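Equipment planning meeting, Tultia demo group
Minutes, 2026-04-01

Present: Tiruwork Araya (chair), Lorenz Reisinger, Sem Claeys, Dumisani Sithole
Apologies: Jozef Stevens
Minutes taken by Sem

1. Previous minutes
Approved with one fix: the shipping quote came from Van den Broek, and Ridetti only forwarded it.

2. Second hand for the card-sorting stand
Lorenz opened, and he was very keen (so were the rest of us, to be fair). He wants a second robot hand before the October show so that a spare is on site at all times. The card task is the one people ask for again and again, and he would love to run it all day with no gaps. Ridetti quotes 8 weeks for delivery. Voltovness can do it in 7 but charges extra for the wrist adapter.

Dumisani asked if a plain two-finger gripper would do for cards, at a much lower price. Lorenz said it probably would for slotting, but he likes the fingered hand for taking a card from a person, and that's the part he most wants to build on. Tiruwork agreed and called it the best thing we do!

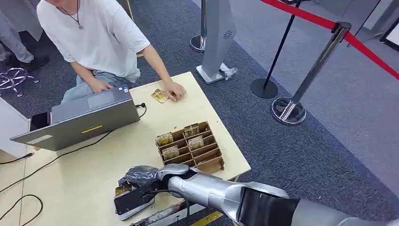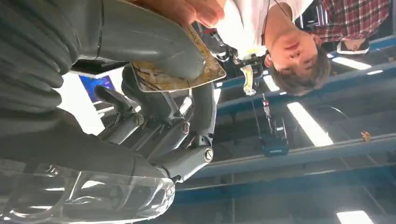

The card task: the arm at the organizer table, and a card between the robot's fingers and a person's.

Agreed to ask both suppliers for a full written quote with the adapter, spare finger parts and return terms listed separately. Dumisani to compare the two by the next meeting.

3. Small items
Card organizers: Sem got a price of 393 for a batch of cut-to-size ones, in a stiffer material than cardboard. Everyone liked the sample. Lorenz asked for slightly wider slots. Approved, pending the new drawing.

Cards: a fresh set costs 90. Approved on the spot. The old set stays in use for practice, as worn cards are a good test of grip.

Cables: Tiruwork would like proper cable channels along the table edge. Sem to price these, plus a longer laptop lead.

4. Budget line
Dumisani confirmed that the hand has to come out of the equipment line, and the organizers and cards can go under supplies. Service cover is still open. Jozef sent a note asking for over a year of it; Lorenz thinks the first year will tell us what we need. Left for when Jozef is back.

5. Any other business
Lorenz has an idea for a two-handed shuffle and brought sketches. Great fun, no money this round, but he'll write up a page on what it would take.

Actions
Lorenz: request written quotes from Ridetti and Voltovness; shuffle page
Dumisani: quote comparison
Sem: new organizer drawing, order cards, price cable channels and laptop lead
Tiruwork: talk to Jozef about service cover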